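Redesigning a Travel Chess Set: Final Report
Product Design 2, project report
Handed in 4/12/18

Why I picked chess

I learned to play on my uncle's big set, the kind that lives on a side table and gets dusted more than it gets used. When we were told to choose an everyday object and make a better small version of it, I knew right away what I wanted to do. Most travel sets I've owned are miserable to play on. The pieces all look the same, they tip over if you breathe on them, and one side is usually a brownish color that vanishes on the brownish squares.

So my goal was a set you could play on a train table without squinting. I called it Drellamness, which is a word I made up in middle school and have been waiting to use ever since.

How I went about it

I started by borrowing two sets, a Pratata pocket set and an older folding one from Myklebust. I played six full games on them and wrote down every time I picked up the wrong piece or had to lean in to check what something was (this happened a lot!). Bishops and pawns were the worst. I also put a short survey on the Drustora hobby forum. The thread got 2,893 views and almost 550 people filled in the form, way more than I expected, and plenty of them had strong feelings about knights.

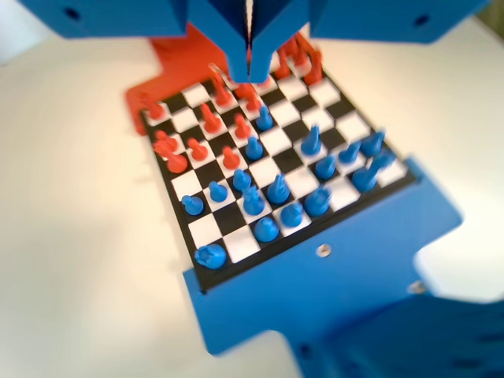 Color turned out to be the biggest decision of the whole project. Black and white pieces on black and white squares look classy on a full-size board, but shrink everything down and half your army blends into the floor. I went with red against blue and kept the squares plain black and white, so no piece ever matches the square it's standing on. The blue frame goes along with one of the two armies, and I like how the thin black rim keeps the squares neatly separated from it.

What I'd change

My survey people wanted heavier pieces and they were right. Mine still slide if somebody bumps the table – I'd try small magnets next, or at least felt on the bottoms. I also spent far too long on the knight. My first one looked like a boot, the next one looked like a slightly better boot, and by then I had used up a week I needed for the case. The case is still only a drawing, which cost me points at the midterm review. I plan to finish it in late April and play a proper game against my uncle on it.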